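Havance House, Shared Office Floor
July Walk-Through Checklist, with Comments

Entrance and stairs
Front door closes on its own: OK
Handrail tight: OK, and thank you to whoever got to those screws before I did
Mat lies flat: NO. The corner by the Irach office is curling again and I caught my own toe on it, so please step wide until the new one comes.

Exits and extinguishers
Exit signs lit: OK
Hall extinguisher, gauge in the green: OK
Room 305 extinguisher: OK, but a coat was hanging over it. It's a lovely coat, and there are hooks by the door!
Clear path of 30 inches to the back exit: NO, boxes for Flidano. I know deliveries come when they come, but they need to be moved by Thursday. 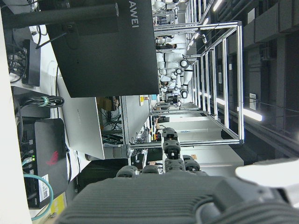 Power and cords
Power strips plugged straight into the wall: 2 were plugged into other strips. I left a note on each one, a friendly note, and I'll look again next month.
Cords off the walkways: OK
Space heaters put away for summer: OK, all in the closet

Kitchen
Kettle cord: frayed near the plug. I've taken the kettle home to the great kettle shelf in my garage, and the Miettinen folks have kindly lent theirs.
First aid box: low on small bandages, burn gel fine
Fridge door seal: OK, though it could use a wipe if you have a minute

Overall: pass, with repairs to follow on the mat and the kettle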